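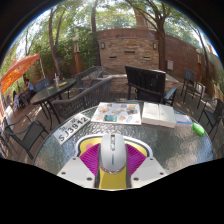 Hand-held gripper with computer mouse, outdoor patio table. License plate legible at left.

Forum: Collection Practice and Standards
Thread: Draft rule 12, outdoor sessions in shared spaces

ohovland (moderator)
The working text of rule 12 is open for comment until the end of November. It reads as follows: "Operators working outdoors shall select a table or work surface such that no uninvolved person is within reach of the tool, and shall remove from the surface any item bearing a personal or vehicle identifier before recording begins." Members are asked to cite the clause they are addressing.

d_tully
I support the first clause and object to the second as written. The plate on the left of the glass table reads SJ3912 in large characters. Under the draft, the recording would be rejected outright. A plate may be a prop, a souvenir or a real registration, and the operator is seldom in a position to determine which. I would propose masking at review in place of removal.

Lenihan_QA
We cannot agree with the previous member. Masking at review places the burden on the wrong party. Our reviewers handle 400 recordings in a batch, and a plate that is clear in one moment may be at an angle in the next. Removal takes the operator a few seconds.

mfahy
Both positions assume that the identifier is the principal concern. There are people under the orange canopy at the far left. They are well outside the reach of the tool, so the first clause is satisfied, yet the draft makes no mention of notice or consent. I would ask that a third clause be added.

s.chraibi
With respect to glass surfaces, the rule is silent. The tabletop carries strong reflections of sky and foliage on both sides of the mouse. The Gendska site guide asks operators to note a reflective surface in the session log. I recommend the same wording.

d_tully
I have no objection to a log entry. I would object to any prohibition on glass. Outdoor tables are very often glass, and a collection that excludes them is of limited value to those of us who test outdoors.

ohovland (moderator)
The following is recorded. Clause one stands. Clause two is returned to the drafting group with both the removal and the masking options. Mr. Fahy is asked to submit text for a notice clause by Wednesday. The reflective surface note will be entered as guidance and will not be binding.

Lenihan_QA
Please record our dissent on the masking option.

ohovland (moderator)
So recorded.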